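# Call for participants: open day of the cabling robot, August

We are looking for people who work with network equipment, or who worked with it before, to take part in our open day in August. You do not need to know anything about robots. It is even better for us if you know very little about them and a lot about racks.

The open day is organised by Prirnatano together with Histier, who let us use their rooms on the ground floor of the Lévesque building. It takes place on a Friday, from 10.00 to 16.30. There are 70 places. Last year we had 118 requests for a smaller event, so please write early if you want to come.

## What happens on the day

In the morning there is a demonstration. The robot works on a small open rack with network equipment in it, and its task is to plug patch cables into a switch. After each round there is time for questions, and you may stand quite near, behind the line on the floor. We ask you to keep bags and coats in the other room.

The demonstration is repeated five times before lunch, in small groups, so everybody can see the work of the gripper from close.
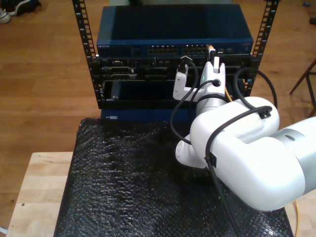

After lunch we ask for your help. Each participant gets a place at a bench and does the same work by hand: connecting cables, removing them, finding the right port from a written list. One of our colleagues sits next to you and takes notes. We are interested in how you hold the plug, when you turn your wrist, and what you do when the cable is too stiff or too short. It is not an examination and your speed is not important for us. Please work as you work on a normal day.

The bench part takes 70 minutes with one break. Then we drink coffee together and whoever likes to stay can discuss with the team.

## Who can take part

- Technicians from data centres, schools, hospitals, offices, or any other place with a rack
- Apprentices and students from the second year
- Retired technicians (very welcome, we had three of them last time and learned much)
- People who are left-handed, please say it in your message, we have too few of you

You must be at least 18 years old. You should be able to sit or stand at a bench for the afternoon part. If you need a chair of a certain height, or a sign language interpreter, tell us before and we will arrange it.

## What you receive

Lunch and drinks are free. We pay your train or bus ticket in second class when you bring the receipt. For the bench part you receive a voucher from Flevden, the tool shop on the same street. We are sorry that we cannot pay for hotels.

## Your data

We write down your age group, your years of experience and the hand you use. Your name is kept on a separate list and we delete it after the vouchers are sent. If we wish to film your hands, we ask you first, and you can say no and still take part in everything else.

## How to apply

Send a short message to Marwan Twal at Prirnatano, with "open day" in the subject. Please tell us:

- your name and a telephone number
- what kind of equipment you work with
- if you want to come for the whole day or only for the morning
- what you do not eat

A curriculum vitae is not needed. You get an answer within one week. If all places are taken we put you on a waiting list, and we call you when somebody cancels.

The entrance is at number 157, through the courtyard. The bell for the front door is broken at the moment, so please use the green door on the left and go straight to room 5.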